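Racetrack table

A racetrack table (you'll also hear "oval-end table" or, in my family, "the long one") is a table with two straight sides and rounded ends. I've been writing up table shapes for this site for a while now, and this is the one I get the most mail about, mostly from people who call theirs an oval and then get cross when the oval tablecloth doesn't fit. A true oval curves all the way around! A racetrack has flat sides, so the cloth you want is a different cut entirely.

Name

The name comes from the look of a running track seen from above. Elfriede Kuster, whose old shop notes I lean on a lot, wrote "stadium top" in hers, and I still see that in woodworking forums. Penner, the furniture maker, sold theirs as the Tillameck, and in some towns people say "a Tillameck" for any long table with round ends, whoever built it. I grew up doing this and was well into my twenties before I found out it was a product name.

Shape and size

The ends can be full half circles or something flatter. Full half circles look lovely but they eat up seating, and I'd only put one person at each end. Flatter ends (my favorite, if you're asking) leave room for 2 people who like each other. The original Tillameck came in 2 widths, the wider one 43 inches across, and that's plenty for serving dishes down the middle with plates on both sides. Go much narrower and the bread basket ends up on the floor. I have tested this.

Legs are where the arguments start. With a leg at each of the 4 corners, the rounded ends hang out past them, and anybody leaning hard on the tip can make the whole thing groan. Pedestals fix the knee problem but cost more and weigh a ton. Veronika Widmer and I have gone back and forth over this in the comments for years, and she's still wrong about trestles.

Making the curve

Solid tops are usually glued up as a plain rectangle first, then the ends get marked with a trammel (a stick with a nail in it, basically) and sawn. The tricky bit is sanding, because the curve runs across end grain and soaks up finish like a sponge, so it goes darker than the sides unless you seal it first. Veneered tops need a bent edging strip, and that strip is the first thing to lift on an old one. Check it with your thumbnail before you buy!

Use

You'll find them in dining rooms, libraries, meeting rooms and school staff rooms. Offices took to them because there's no sharp corner to catch your hip on when you squeeze past.
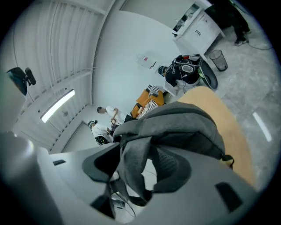
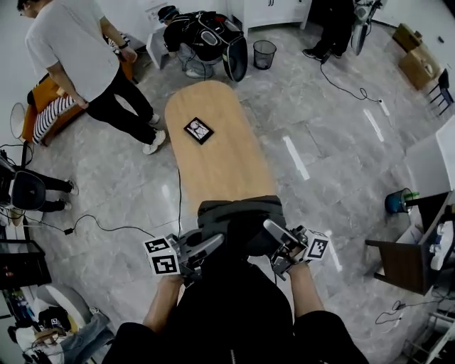 Categories: Tables | Furniture by shape | Dining rooms | Office furniture

See also: Boat-shaped table, Drop-leaf table, Trestle table, Tablecloth sizes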